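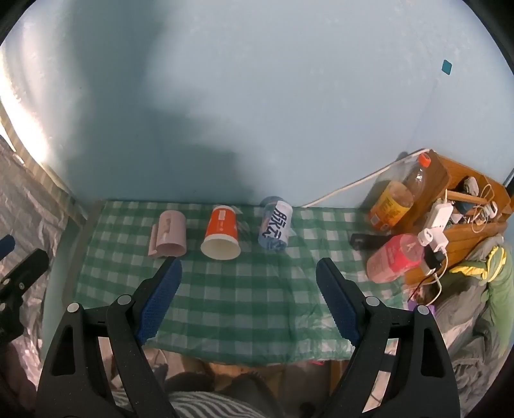

Attachment 1: table with checked cloth, mug and paper cup on their sides

Ticket: Zaromus water flosser, pressure drops on setting 2
Product: Metadura oral care, replacement tips by Escobedo
Status: Open, waiting on customer

Kirsten Landry wrote:
The flosser starts well enough, then after 12 seconds the jet goes weak and barely reaches between my back teeth. Setting 1 is the same as it always was. I have read your help page and I don't believe it is limescale. We have soft water in Flevstead and I have owned the thing since March.

Mei Gallagher (support) replied:
Thanks Kirsten. Please run one full tank of warm water with a spoonful of white vinegar through it, then a tank of plain water. Take the tip off and check the small rubber ring at its base. Which tips are you using?

Kirsten Landry wrote:
Did the vinegar. No change, as I expected, except that the bathroom smells like a chip shop. The ring looks fine to me. Tips are the Escobedo orthodontic ones, which your own shop sold me as a match. My hygienist says the gums behind my lower molars are bleeding again, so I would like this sorted and not another rinse.

Mei Gallagher (support) replied:
Understood. Could you try the tip that came in the box, on setting 2, and time it? The orthodontic tip has a narrower opening and we have had a few reports of the motor cutting back to protect itself.

Kirsten Landry wrote:
Original tip: 26 seconds before it drops. Better, but the leaflet promises 92 on a full tank, so I doubt the tip is the whole story. If the motor is cutting back with a part you recommend, that sounds like your fault and not mine.

Internal note, July 25, 2025:
Drop happens with both tips, so I'm not convinced by the tip theory either. Could be the intake hose — asked her to check for a kink where it meets the tank. If the hose is straight, send a replacement handle and hose. MG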